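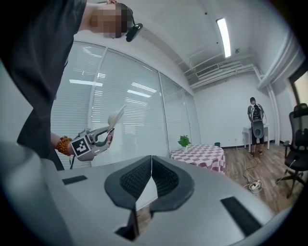
Beaded bracelet, with a flat cream-coloured piece held in the gripper.

Ririne Bus Users' Group
Minutes of the meeting held on Thursday, April 1, 2021

In the chair: Guadalupe Lozano
Notes: Natalia Orozco

1. Last minutes
Agreed, with one change. The stop named in item 4 should read Nistor Road, and the spelling has been put right in the file copy.

2. Evening service
The petition to keep the evening bus between Ririne and Morov closed with 1,609 names. Guadalupe has sent it to the council and has had a receipt but no reply. The operator's draft timetable still shows the last bus leaving Morov at 7.10 pm. Several members said this is no use to people on late shifts at the hospital. It was agreed to ask for one later bus on weekdays and to leave Sundays out of the request for now.
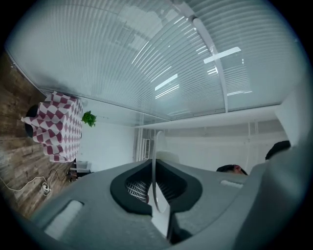 Will the day ticket still cover both operators?
Until the end of April it will; after that it depends on the new contract, and the council has not said when that will be signed.

3. Shelter at Nistor Road
The side panel is still missing and the bench is loose. Natalia reported it again and was given a new reference number, as the old one had been closed. She will take the matter to the ward councillor if there is no repair within 30 days.

4. Fares
A single to Morov goes up by 10 pence. The under-16 fare stays as it is. Members asked for the new fares to be put up at the stops as well as on the website.
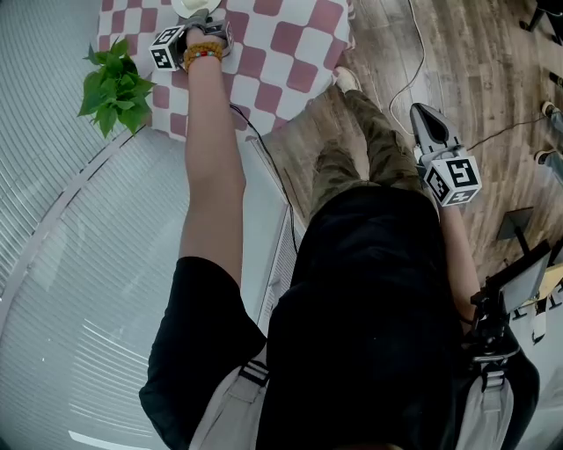 At the table, with the hand-held gripper.

5. Leaflets
Iter Print quoted for folded leaflets and for flat ones. Flat was chosen, on plain white paper. Natalia to check the map, which leaves out the stop by the school.

6. Any other business
The clock at Morov bus station is wrong again. Guadalupe to write.

Next meeting to be fixed once the council has replied on item 2. Closed at 8.40 pm.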